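홈 > 자동화 부품 > 그리퍼 패드 > 투명 판재용

Lakel 평패드 세트, 투명판 잡을 때 쓰는 검정 사각 패드

유리나 아크릴처럼 얇고 속이 비치는 판을 세워서 다루는 분들이 제일 많이 찾으시는 패드예요. 저도 작업대에서 매일 쓰고 있고요!
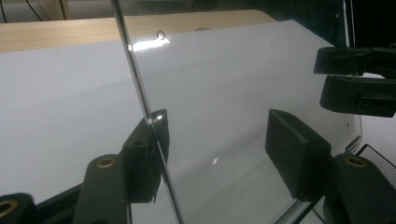

패드만 바꾼다고 안전 기준을 맞춘 게 되느냐, 집는 힘부터 적어 두는 게 순서 아니냐고 Mac Carthaigh가 문의란에 남겨 주셨는데요, 맞는 말씀이에요. 그래서 이번에 페이지를 고치면서 제가 지키는 작업 기준도 같이 올려 둡니다.

우선 투명판은 양쪽에서 패드 면이 나란히 닿아야 해요. 한쪽이 비스듬하면 힘이 모서리 한 점에 몰려서 판 가장자리가 나가기 쉽거든요. 저는 처음 물릴 때 속도를 제일 낮게 두고, 닿는 순간 한 번 멈춘 다음 힘을 올려요. 이 순서는 Urard 현장에서 쓰던 작업 표준서에서 배운 건데, 지금도 그대로 지키고 있어요.

흰색 광택 판 위에서 작업하실 때는 조명도 꼭 봐 주세요. 반사광이 세면 카메라가 투명판 모서리를 엉뚱한 데로 읽는 일이 생겨요(저도 이걸로 한나절 날렸습니다ㅠㅠ). 등을 옆으로 조금 돌리거나 확산판을 하나 대면 훨씬 나아지더라고요.

사람이 옆에서 같이 일하는 자리라면 위험성 평가를 먼저 하시고, 집는 힘과 속도 상한을 작업 카드에 적어서 설비에 붙여 두세요. 로봇 쪽은 ISO 10218, 협동 작업이면 ISO/TS 15066을 찾아보시면 됩니다. 다만 패드는 부품이라서 이걸 달았다고 설비 전체가 규격에 맞는다고 말씀드릴 수는 없어요. 평가는 그리퍼와 작업물까지 다 포함해서 하셔야 해요. 유리는 떨어졌을 때 파편이 어디로 튈지도 꼭 넣어 주시고요.

정전이나 비상정지 때 판을 놓는지 물고 있는지도 미리 확인해 두세요. 저는 패드를 교체할 때마다 빈손으로 한 번, 못 쓰는 판으로 한 번 돌려 봐요. 귀찮아도 이 두 번은 안 빼먹습니다.

제품 정보
품명: Lakel 평패드(검정)
구성: 패드 2개
품번: 982
호환: Truris 평행 그리퍼
재고: 99세트

보관은 직사광선 없는 곳에 해 주시고, 닦을 때는 보풀 없는 천에 물만 살짝 묻혀 쓰세요. 제 작업대 패드는 약 2,827회 집은 뒤에 면이 반들반들해져서 바꿨는데, 판 두께나 힘에 따라 많이 달라지니까 횟수보다 면 상태를 보고 판단하시는 게 좋아요. 미끄러지는 느낌이 들면 힘을 더 주지 마시고 일단 세우세요.

Truris 말고 다른 그리퍼에 다시려는 분은 주문 전에 나사 구멍 간격을 재서 문의란에 남겨 주세요. 맞는지 제가 도면 보고 답 드릴게요~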